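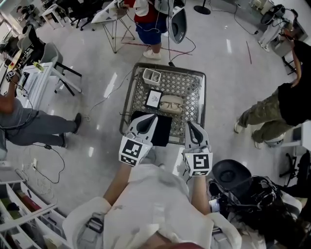
Figure 1. Shopping cart with a small white tray inside.

Print this page | E-mail this page
Search the project reports Go

Shopping lists and food waste in Wultden households

Project report, second year, Household and Consumer Studies
Supervisor: Sorcha Nic Aodha

Our group wanted to know if people who write a shopping list throw away less food than people who do not. The question came from a lecture on household budgets, in which it was mentioned that many families pay for food they never eat. We have found a lot of advice about lists in magazines and on web pages, but the writers of this advice seldom explain on what they base it.

We asked for participants at two shops in Wultden. The first is the Umano supermarket near the bus station, and the second is Singhal, a family grocery on Closorura Street. The customers of the two shops are different. At Umano most people come by car and buy for the whole week, while at Singhal many come on foot and buy for one or two days. In total 120 people filled in our first form in May. It had 10 questions, mostly on how often they shop, who decides the meals and whether they use a list on paper, on the phone or in the head.

The third answer caused us some trouble. Several participants said that they keep the list "in the head" and were quite sure that this is a list also. After a discussion with our supervisor we put them in a group of their own.

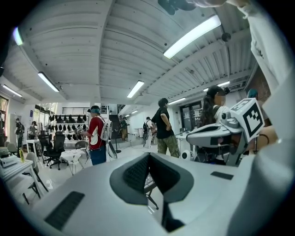 METHOD AND DIARY

After the first form we asked who would keep a waste diary for four weeks. In the diary the participant writes every food item that goes to the bin, the amount in spoons, slices or pieces, and the reason. We did not ask them to weigh the food. In our trial at home the scale was always in the wrong place and we forgot it, so we expected that other people would forget it too.

The diary was a folded sheet which could hang on the door of the refrigerator. We made the lines wide, as older participants had told us that the first version was difficult to write in. For each week there was also one line for free comments. These comments were more useful than we had planned. One woman wrote that she buys salad every time and eats it almost never, and that she only noticed it when she had to write it down.

It must be said that a diary changes the behavior of the person who keeps it. We could not avoid this, and the results should be read with that in mind.

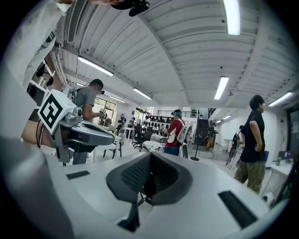 Reading time: 4 min

Results and discussion

Participants with a written list threw away less bread and fewer vegetables than those without any list. For milk products we saw no clear difference. The group with the list in the head was closer to the people without a list, which some of them did not like to hear when we sent back the results.

The size of the shopping trip seemed to matter more than the list. People who bought small amounts at Singhal wasted little, with or without paper. At Umano the list helped more, especially when the meals were planned before the list was written. Leftovers of cooked rice and pasta were common in both groups, and a list cannot do much about this.

A weak point of our work is that the participants chose themselves to take part. We suppose that people who are not interested in waste did not take our form. If the project is continued, we suggest to include students in shared apartments, where each person buys for himself and the refrigerator is full of the same things.

Last updated: September 2024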